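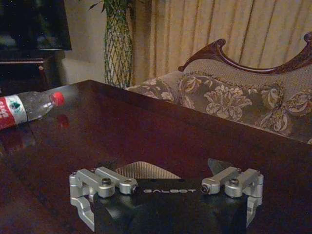 Mesa de madera oscura y una botella.

Visita a la jornada de puertas abiertas de Stevmont

En octubre fui a la jornada de puertas abiertas de Stevmont, una agencia que hace estudios de publicidad para supermercados y marcas de alimentación. Escribo en español porque el grupo de lectura donde discutimos estos temas es en español, aunque no es mi lengua. Pido paciencia con las preposiciones.

El edificio está en la calle Pistorska, detrás de los talleres de tranvías, y no tiene ningún letrero grande. Esto me pareció curioso para una empresa que vive de los letreros. En la entrada me dieron una tarjeta con mi nombre mal escrito y un papel en que yo aceptaba no fotografiar las campañas que todavía no han salido. Firmé. Éramos un grupo mixto: estudiantes de comunicación, una pareja jubilada, dos profesores del instituto Tănase y un señor que buscaba trabajo y llevaba su currículum en una carpeta azul.

Nos recibió Leandro Urrutia, responsable de estudios. Habla rápido y con muchas palabras inglesas, pero contestó a todo lo que le preguntamos, también a las preguntas poco amables. Empezó con una presentación sobre la historia de la agencia, que duró demasiado. De ella anoté una sola cifra: el año pasado la agencia hizo 2.759 entrevistas. Pregunté si las personas entrevistadas reciben dinero. Reciben un vale de compra de una de las cadenas que son clientes de la agencia. Es decir, el dinero da una vuelta corta y regresa a casa.

Después pasamos al pasillo de pruebas. Es una imitación de supermercado, con estanterías verdaderas, música baja y precios en etiquetas electrónicas. Los precios se cambian desde una sala vecina mientras la persona compra. Nos dejaron probarlo en parejas. A mí me tocó con uno de los profesores y teníamos que comprar un desayuno para cinco personas. Yo estaba convencida de que elegía con tranquilidad, leyendo los ingredientes. Luego nos enseñaron el recorrido en una pantalla y se veía que los dos habíamos tomado casi todo de la altura de los ojos. El café lo habíamos tomado del expositor del final del pasillo, donde costaba más que en su estantería. Mi compañero dijo que él sabía perfectamente este truco, que lo explica cada año en clase. Lo compró igualmente.

La parte que más me interesó fue la sala donde se habla de los anuncios antes de que salgan. Nos pusieron tres versiones de un anuncio de Drastero, una crema para las manos. En la primera, una mujer se pone la crema y sonríe. En la segunda, la misma mujer esconde las manos bajo la mesa durante una cena. En la tercera, una amiga le mira las manos y no dice nada. Urrutia preguntó cuál recordaríamos al día siguiente y casi todo el grupo levantó la mano por la tercera. La señora jubilada dijo que en toda su vida no había pensado en si sus manos eran viejas, y que ahora estaba pensando en ello. Hubo risas, también las mías, pero yo creo que ella dijo lo más importante de la tarde.

Le pregunté a Urrutia si en la agencia se discute cuándo un anuncio hace daño. Contestó que existe una revisión legal y que el cliente tiene la última palabra. Insistí: ¿y si es legal, pero hace que la gente se sienta peor? Me dijo que la gente es más inteligente de lo que pensamos los críticos, y que nadie compra una crema por obligación. Tiene razón en lo segundo. Sobre lo primero, yo había visto una hora antes la pantalla con mi recorrido por el pasillo.

Para ser justa, escribo también lo que me gustó. La agencia enseña sus métodos a quien quiera venir, y esto no lo hacen muchas. Los empleados jóvenes hablaban con franqueza de su trabajo; una chica me contó que había pedido no participar en campañas de apuestas y que se lo aceptaron. El pasillo de pruebas debería visitarlo cada clase de secundaria, con un profesor que haga preguntas después.

Lo que me faltó: tiempo para la discusión. Estaba prevista para las 5, y la presentación del principio se la comió casi entera. Tampoco había material escrito, salvo un folleto de la propia agencia, muy bonito, con muchas fotos y poco texto. A la salida nos regalaron una bolsa de tela con muestras. Acepté la bolsa. Dentro venía un tubito de Drastero, que ahora está en mi baño, sin abrir.

Para quien quiera ir: la inscripción es gratuita y se hace por correo electrónico. La visita dura 2 horas. El tranvía para en la esquina de Pistorska, pero la puerta está al otro lado del patio y conviene llegar un poco antes.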